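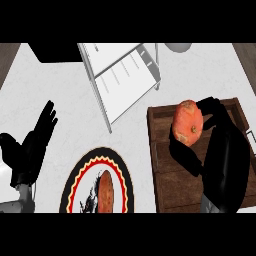

Geert Coppens reckoned I had come on the wrong day, the cheese at Lirstead being much better on the second morning, when the stallholders can't face carting it home. He wrote this under last year's report and I ignored him, so I paid full price.

The Lirstead Food Fair takes place in October in a field which is a car park for the rest of the year and, by mid-morning, was making a bid to become a pond. Entry was £6. Parking was another £3, payable to a boy in a tabard who waved me into the deepest part with real conviction.

Inside the main tent I counted 30 stalls on the map and gave up looking for the last few, which were said to be behind the generator. Chutney is still in the lead. I tried seven, and could tell apart the one with chilli and the one that was in fact jam. Pasichnyk had the longest queue, for cherry dumplings served scalding in a paper cup with a fork that bent on contact. I went back twice.

Brolau were showing their smoked butter. The man cutting the samples talked me through the smoking at some length, and I nodded in the places where he paused. It tastes of butter near a bonfire. I bought two tubs and they are now on my kitchen worktop, waiting for me to think of something to put them on.

The Petik bread demonstration was due at eleven and began at twenty to twelve, the oven having tripped the lights in the beer tent. We were shown how to shape a loaf, then given a slice of a different loaf. Very good crust. The recipe sheet had run out by the time it reached my row, but a woman further along let me copy hers on to the back of my parking ticket, apart from the oven temperature, which she had folded over.

Toilets: by the far hedge. Take wellies.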